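3.2 Marked surfaces and where people put things

The first round of store visits told us less than we hoped. Shoppers at the Flendbridge site were asked to sort small goods at a shared table before paying, and we logged where each item was set down. Placement was all over. Some people used the near edge only, some spread out until the next person had no room. No clear pattern by time of day. We dropped time of day from the model after that.

So the second round added a boundary. Earlier work on shared desks and library tables suggests that a plain line, with no words and no color code, is enough to change how much room a person takes up. Most of that work used painted lines or printed mats. Both are costly to move, and mats bring their own problem - people read them as belonging to whoever put them down. Tape is cheap and comes up at the end of the day. It also looks temporary, which matters, and we come back to that in 3.4.

Two sites took part, Flendbridge and Testthorpe. Staff at each were given the same sheet of instructions and put the tape down themselves. We did not correct their work. A line put down by a shop clerk before opening will not be perfect and we wanted the result to hold for lines like that. Size of the marked area was left to the site within limits (see Appendix B), the only fixed rule being that it be a rectangle with plain tape and no lettering. 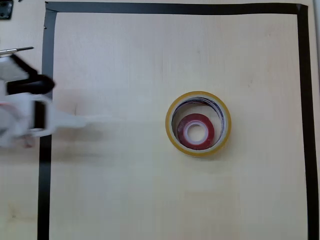

Figure 2. Black tape boundary on a light wooden tabletop; part of the marked area.

Contrast was the main worry going in. On a dark counter, dark tape is close to useless, and one pilot table at Testthorpe had to be swapped out for this reason. Pale tops with black tape gave no trouble. Shoppers who were asked on the way out nearly all remembered the line, though fewer could say what it was for. A typical answer was "that's where you put your stuff I guess." Good enough for our purposes. We did not ask folow-up questions at the exit because people were leaving and did not want them.

In total 3,121 placements were logged over the second round. A placement counts as inside if more than half of the item's base is within the outer edge of the tape. Items resting on the line were the hard cases. Coders were told to judge by the base and ignore handles, straps, and anything hanging off. Where the two coders did not agree the placement was left out of the main analysis and kept in a side file. The side file is small but not random - it leans toward bags, which have no clear base at all. Readers who care about bags should treat the numbers with caution.

Three things to note before the results.

First, the tape does not say who may use the space. In the Sánchez model of shared surfaces, a boundary works by telling people "this much is yours." Our boundary could just as well be read as "keep off." A few shoppers did read it that way and put everything outside the line, neatly, along the outer edge. These cases were kept in. They pull the average down, and we think they should.

Second, wear. Tape lifts at corners, more so where sleeves drag across it. Sites were allowed to replace a strip whenever they liked and asked to write down that they had. The logs are patchy. Testthorpe kept a good one, Flendbridge stopped after the first week in August. We can't say if a worn line works worse than a fresh one, only that we saw no sudden drop at either site. A proper test would need lines worn on purpose.

Third, the tables were not the same height. This came up late. Taller tables get leaned on and a person leaning covers more of the surface with their arms, which hides the line from them and from whoever is next. We added height as a control (Table 4) and the main effect held, a bit smaller. Seated tables were not tested at all.

Analysis used the Trivov placement score, with site as a fixed effect. The score runs from scattered to clustered and does not care if the cluster is inside the boundary or not, so inside/outside was entered seperately. Repeat shoppers could not be told apart from new ones, so placements are treated as independent, though some of them surely are not. Standard errors are likely too small for that reason. We report them anyway, and give the site-level means next to them in Table 5.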